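Apr 27, 2026

Handheld gripper, fabric pads, storage room set. Continuing from Yolanda's notes on pad drift.

Question for today was whether the pose estimate holds up when the pad fills the middle of the view. Ran the Prandano tracker twice over the same demos, once with the pad region masked out and once without. 217 demos in the set. Unmasked run lost tracking on 11 of them, masked run on 4. All 4 are also in the 11, so masking didn't break anything new.

Mask is a fixed shape drawn by hand, a bit wider than the pad stitching. Anselmo wants it to follow the pad when it bends. Not doing that yet.
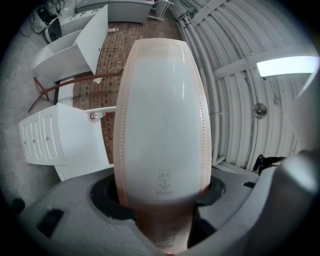

Still open: the 4 that fail either way. Two start with a fast wrist turn, so I suspect blur. Haven't looked at the others. Will rerun with the shorter exposure setting before we train anything on this set.

Yolanda has the mask file. Policy training moves to May.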